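Azadeh Tabrizi wrote most of her first novel between four and six in the morning, at a desk in the hallway outside her daughter's room. She says she picked the hallway for the light, and later because moving the desk was too much trouble.

The book is called Kudar, after the river town where it takes place. In the first chapter a ferry operator named Ralladero fails to come home, and his two sons, who have not spoken in years, have to share the house while they wait for news. The mystery is solved fairly early. Most of the book deals with what the brothers do once they know.

"I read a lot of crime fiction, and I always wanted to stay after the detective left," Tabrizi says. "There's still a family in the house. They still have to decide who gets the boat."

Her first draft ran to 935 pages. Her editor at Kundley asked her to lose the whole middle section, set in the father's youth, and she refused for most of a winter before agreeing. She kept 20 of those pages, and they now make up the only chapter told from the father's side.

"I was angry, and then I reread it on a train and I was bored by my own book," she says. "So I called her from the platform and said fine, cut it."

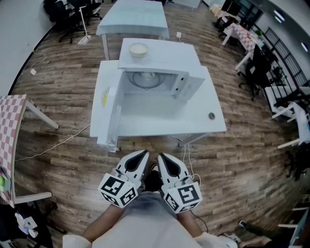 The older brother, Pavel Šindelář, uses his mother's name, and readers have written to ask why. Tabrizi had an explanation in an early version and took it out. She thinks most families have a fact like that, one that everybody at the table knows and the guests never learn.

She did not grow up near a river. For the ferry scenes she rode a small car ferry back and forth for a week with a notebook and talked to the deckhands, who mostly wanted to talk about fuel prices. Some of that went in. The smell of the engine room went in too, along with a long argument over a rope that she says is close to word for word.

Tabrizi was 40 when she started writing seriously, after years of doing payroll for a furniture company. She still does some bookkeeping in the spring. "I like that the numbers come out," she says. "I can work on a chapter for a month and not know if it's any better."

She is cautious on the subject of a second book. There is one, and it has 50 pages – "maybe 30 that I'd show a person" – and it follows two sisters who run a motel. It has no crime in it so far. Her editor has asked twice whether there might be one.

Kudar is out in hardcover on Tue 14 October. Tabrizi will read from the opening chapter at the library that evening and take questions afterward. She has asked people who have finished the book not to give away what was in the boathouse.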